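3.2 Open containers and the placing of small toiletries

In the first part of the study we looked at how people keep small bathroom articles when they have no fixed shelf for them. The answers came from 216 households, and they were collected in October with the paper form described in Section 2. Most households put toothpaste, combs and small tubes together in one container, and this container stands near the place of use. Only a few of them separate the articles by kind.

We were mainly interested in the tube of toothpaste, for the following reason. A bottle or a jar has a flat base and stands alone. A tube has one stiff end, the cap, and one flat end, the seal, and the body between them changes its shape when the content becomes less. A full tube and a half-used tube are therefore two different objects for the person who tidies. In the Hirari survey of containers this difference was not considered, and tubes were put in the same group as bottles. We think that this grouping hides a part of the problem.

The articles were placed one by one into an open container on a table. We chose a plain table and kept it free of other household articles, so that the choice of position would depend on the container only. The container has low importance as a product, but its shape matters very much. With rounded corners, a tube laid along the wall can slide a little towards the middle, and the next article then takes the corner. With sharp corners this was seen less often in our earlier trials.
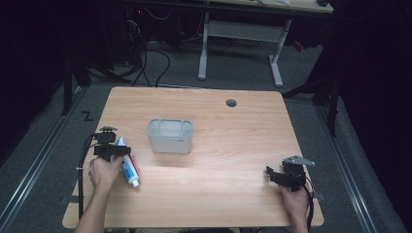 Three ways of placing were separated in the coding. In the first, the tube lies flat on the bottom. In the second, it leans on the wall with the cap down. In the third, it leans with the cap up. We coded the position at the moment of release and not later, as the next article often moves the first one. When a tube fell over the wall and back on the table, the placing was coded as failed and was repeated one time.

In total 1701 placings were coded (Figure 3). Leaning with the cap down was the most common position for tubes, and lying flat was the second. The cap-up position was used mostly when the container already held several articles.

We use cookies to remember your reading settings. By continuing to browse you accept our cookie policy. Accept | Manage choices

Figure 3. Position of tubes at release, by number of articles already in the container. Failed placings are not included.

The wall of the container also deserves a short comment. The Nông guide for small homes recommends clear walls, because the owner can see what is inside. Frosted walls give less information, and some households told us they prefer them exactly for this, as the bathroom looks calmer. We found no difference in the final position of the tube between the two kinds of wall. A difference appeared only in searching, and it is treated in Section 3.4 together with the Flomeck boxes, which have a lid.

One limitation must be named. All tubes in this part were of a similar length. Travel tubes, which can disappear completely below the edge of the container, were left out and need their own coding.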